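Watkins Hall Evening Program
Household and Small Office Order, Session 7
Handout: The Desktop (the wooden kind)

Read this before the practical. If you are reading it during the practical, at least stand where the instructor can't see you.

Where we are

Last session was drawers, and it ran long. The part we skipped, on drawer liners, will not be coming back. You may line your drawers as your conscience directs.

This week we move up to the surface. Students tend to arrive thinking the desktop is the easy part because everything on it is in plain view. Look at your own desk tonight and see how many of the things on it you had stopped seeing. In the July section we asked people to draw their desks from memory and then go home and compare. One student left out a printer.

Terms

Resident: an object that lives on the surface and has a fixed spot there.
Visitor: an object in use today that goes somewhere else tonight.
Squatter: a visitor that has been there longer than a week. Mail is the usual case.
Parking: putting a thing down with the intention of dealing with it. Parking is how squatters are made.
Apron: the clear area directly in front of the chair. On the Plurunham plan the apron is 30 inches wide. If your desk is narrower than that, you have a shelf with ambitions, so see the last section.

The Plurunham plan

Named for the branch office where we first tried it, and where they have since gone back to the old way. The surface is split into an apron, a back row and two wings. The apron holds visitors only. The back row holds residents you look at or reach for a few times a day. The wings hold the tools.

Which wing gets the pens depends on the hand you write with, and also on the phone, if you still have one with a cord. Right-handed people are usually told to put pens on the right. Try it on the left for a week before you argue. Reaching across is a small nuisance, and a small nuisance cuts down on the fiddling.

Work in this order:

1. Clear everything off. Everything means the plant too.
2. Wipe the surface and let it dry. On bare or oiled wood use a barely damp cloth, going with the grain.
3. Put back the light source, if it stands on the desk.
4. Put back the residents of the back row.
5. Put back the tools.
6. Stop.

Step 6 is the one that costs marks.

The pen audit

A pen holder fills up the way a garage does. The Killby worksheet asks you to empty yours completely and test each item on scrap paper. Do not test on the back of the worksheet, which has to be handed in.

Keep what writes. A pen that writes after a good deal of scribbling does not write. Highlighters get one stroke each to make their case. Caps without pens go in the trash, and so do pens without caps if they are the sort that needed one. The record for this exercise is 61 pens out of a single mug, in the Plellurden section, and the owner asked to keep 40 of them. We said no and were overruled.

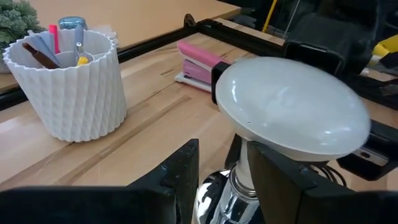 On the holder itself: weight matters more than looks, though looks are allowed. A wide mouth on a narrow foot is pleasant to pull pens from and easier to knock over, so give it a spot where your elbow doesn't go. A divider inside earns its keep if you decide what it divides. Pens on one side and everything else on the other is plenty of system for most people. Anyone who comes in with a color-coded arrangement will be heard politely.

Decorated holders collect dust in the pattern. A dry soft brush handles it. You will do this twice and then never again, and the holder will be fine.

Plants, staplers and other arguments

One plant is a resident. Two plants are a hobby, and should have a windowsill. Succulents are popular on desks for their tolerance of neglect, but they do want light, and the back corner behind the pens may not offer much. Put a saucer under any pot that drains. A water ring on wood is a long conversation with sandpaper.

The stapler is disputed. The course position is that it may stay on the surface if you staple daily and goes in the drawer if you don't. The class position, going by last term's evaluations, is that the stapler stays out whatever we say. Tape follows the stapler.

If your desk is too small

Drop one wing, then the back row. Keep the apron to the last. A laptop, a lamp and a cup of pens will fit on most things that call themselves a table.

For next time

Finish the Killby worksheet, both sides. Bring your pen holder, empty, and the survivors in a bag. Keep a list of everything you park on the desk during the week, with the day you parked it and the day it left. If it hasn't left, write "pending" and expect to be asked.

Session 8 is cables. Wear something you can kneel in.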